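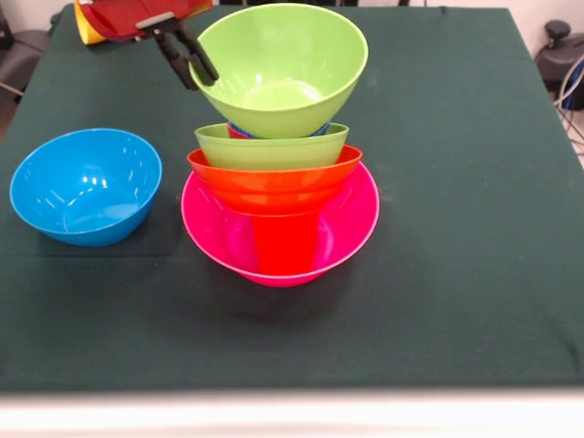 Figure 6.1 A gripper holding a light green bowl by its rim above a stack of bowls.

Chapter 6

Planning and Paying for a Handling Cell

The earlier chapters dealt with how an arm moves and how a gripper holds. This one deals with what has to be decided before either of them is ordered. Most of it is done on paper, and most of the mistakes that are expensive later are made at this stage.

By the end of the chapter you should be able to write a short statement of the task, turn it into a list of equipment, put a price against each line, and set out a plan for delivery and testing. You will need the cycle time method from Chapter 4.

6.1 Start with the task

A buyer who begins with a catalogue will usually buy too much arm and too little of everything else. Begin with the objects. Write down what they are, how big the largest and smallest are, what they weigh, what they are made of, and how they will be presented to the arm. Then write down where they have to go.

Plastic bowls make a useful case because the work looks so easy. A bowl has a thin rim which two fingers can close on from above, and a person would stack a set of them without thinking. For a machine, each bowl added to a stack changes the height of the next placement. Nested bowls may show only a sliver of rim, so a camera has less to work from and a finger has less room. A bowl let go at a slight angle may settle or may stay crooked. Each of these points leads to a line in the budget: a longer finger, a better camera, softer fingertips, or more hours of setting up.

The worked case in this chapter is Platik, a firm that packs picnic sets. In April the production manager, Zahira Mandagi, was asked to price one cell for sorting and stacking mixed tableware. Her first draft of the task read "stack bowls". Her second ran to a full page and named every size and colour in the range, the cups as well as the bowls, and the surface they would stand on. 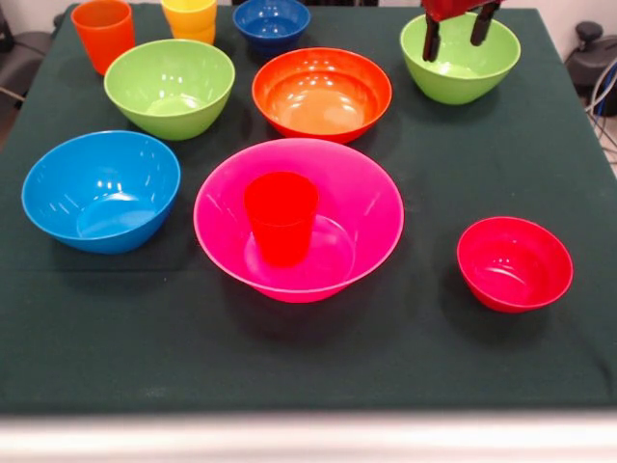
Figure 6.2 Bowls and cups of several colours on a green cloth, with the gripper fingers open at the rim of a green bowl.

Mixed items cost more to handle than a single item. A cup standing inside a bowl has to be found and lifted out before the bowl can be stacked, and the fingers need space to open without knocking a neighbour. If the layout can be kept the same every time, a simple program may be enough. If it changes from one tray to the next, the cell must see what it is doing, and the cost of vision belongs in the plan from the first day.

6.2 What the quotation leaves out

Suppliers quote for the arm and often for the gripper. Platik received two quotations, one from Plovum and one from Ostach. The Plovum price was lower, but it did not cover the following:

Spare fingertips
The table and its covering
Cable routing and guarding
Training for operators
Travel for the installation engineer

Irfan Hutapea, who checked the figures for the firm, put both quotations on one sheet with the same headings and left a blank wherever a supplier had said nothing. He then wrote to each supplier about the blanks. Do this before comparing totals — a blank is a cost whose size you do not yet know.

The covering of the table may seem too small to list. A cloth can crease or slip, and a hard shiny top can throw reflections back at a camera. Whatever surface is used in the trial should be the one that is bought.

6.3 Time as a cost

Setting up takes staff away from other work, and their hours should be charged to the project. Platik allowed 320 hours for installation, programming and trials, spread across four people. The finance office had expected the supplier to carry most of this and asked for the hours to be shown on a separate line.

Allow time for the trial itself. Ask for it to be run with your own objects, including the worn ones, and agree in writing what counts as a correct stack.

Exercises

1. Choose a household item that nests. Write a task statement for stacking it, in no more than one page.

2. List the costs in section 6.2 that would come up again each year.

3. Platik's project, known inside the firm as Farah, is delayed by six weeks. Which lines of the budget change, and which stay the same?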